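Kalora 실내 풋살 여자부 대회 다녀옴 (메모 옮김) 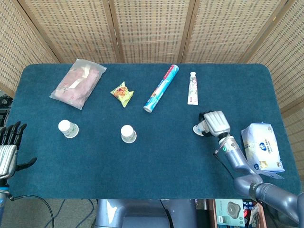 청록색 펠트 매트 위, 비닐에 담긴 분홍·흰색 천

1월. 아침 8시 도착. 체육관 문은 열려 있는데 접수대는 아직. 밖에 줄 길었음. 주차장 꽉 차서 뒷골목에 댐.

참가팀 39개. 작년보다 많다고 함. 코트 두 면을 동시에 돌리는데 방송 소리가 겹쳐서 어느 코트 호출인지 헷갈림. 우리 옆에 있던 팀은 B코트에 가 있다가 A코트로 뛰어감. 다음엔 전광판이라도 좀.

오전 조별 예선. Skemby 대 Braltance가 제일 볼만했음. 전반은 Skemby가 거의 가둬놓고 때림. 벽 맞고 나오는 공을 그대로 플레이하는 규칙이라 템포가 빠르다. 처음 보면 정신없음. 후반에 Braltance 11번이 벽 쪽으로 길게 밀어주고 혼자 돌아 들어가서 동점골. 관중석 난리. 결과 1 대 1.

점심은 매점 어묵. 국물 좋았는데 의자가 없어서 다들 계단에 앉아 먹음. 커피는 일찍 떨어짐.

운영 쪽 Corina Kuster 씨랑 잠깐 얘기. 원래 하키 하던 사람인데 무릎 때문에 그만두고 풋살 심판부터 시작했다고. 여자부는 처음엔 이벤트 경기로 한 번 넣어본 건데 신청이 계속 들어와서 따로 뺐단다. 지금은 초등부도 만들까 고민중이라고. 코트 대관료가 문제라 했음. 더 묻고 싶었는데 무전 와서 뛰어가심. 연락처 못받음.

관중은 주최측 발표로 1,000명. 결승 때는 서서 봤다. 난간 쪽은 학생들이 다 차지.

바닥은 한쪽 골대 앞이 좀 미끄러운듯. 거기서 넘어지는 선수를 여럿 봤고 큰 부상은 없었음. 골키퍼들이 특히 싫어하더라. 환기도 약해서 오후엔 꽤 더웠다. 겉옷 맡길데 없음.

준결승은 밥 늦게 먹느라 한 경기 놓침. 결승은 Skemby랑 Sperling. Sperling은 교체가 빨라서 후반에도 발이 안 무거웠고 3 대 2로 이김. 마지막 골은 코너에서 짧게 주고받다가 반대편 포스트. 수비가 공만 보고 있엇음. Skemby 골키퍼는 져도 제일 박수 많이 받은 선수.

시상식은 짧게 끝. 단체사진 찍는 데 더 오래 걸림.

갈 사람 참고. 입장 무료, 팜플렛은 입구 왼쪽에 있는데 일찍 가야 받음. 대진표는 벽에 붙은 게 최신. 지하철이 낫다. 예선 기록은 정리되는대로 아래에 추가하겠음.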